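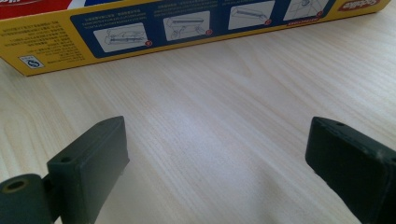 A long cardboard box on a pale wood-grain tabletop.

1 min read

Flat boxes wanted

The Stokovine packing table is short on long cartons again. We sent out 139 parcels in February, and 19 of them had to be padded out because the only boxes left were too big. If you have long, narrow ones at home, bring them to the Somthorpe door before noon -- clean, with the old labels peeled off. Please don't flatten them. Short boxes we have plenty of. Tape and brown paper are in the drawer under the window, and the tabletop should be wiped before you start.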